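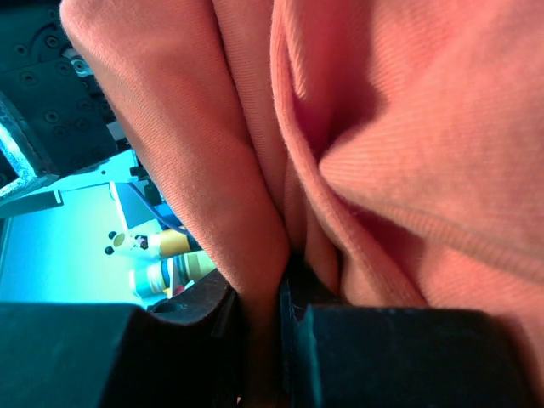 Fig. 1. Salmon-pink ribbed fabric, gathered in folds.

Textile Workshop Notebook, Paewai Building
11 Oct 2021
Entry by Margaux Royer

Subject: color loss in reactive-dyed cotton after repeated laundering.

Drultov batch 119 was removed from the conditioning cabinet this morning. Six swatches were cut from the batch, two of which were set aside as unwashed controls. The remaining four were laundered at 104 °F with the standard detergent and line dried indoors.

Rinse water from the first cycle was visibly tinted. The second cycle ran nearly clear. Gray scale ratings were assigned independently by T. Onishi and the undersigned. We differed by half a grade on one swatch, and the lower rating was entered.

The Olinetti light booth flickered on start-up and was left to warm up for 5 minutes before any reading was taken. The lamp was last replaced in March. A service request has been filed.

The fixing agent supplied by Cluraneo is nearly used up. Staff are asked not to open the reserve bottle until its label has been checked against the delivery note.

Pending: crocking test, dry and wet. Swatches are in drawer 2, face down, under tissue.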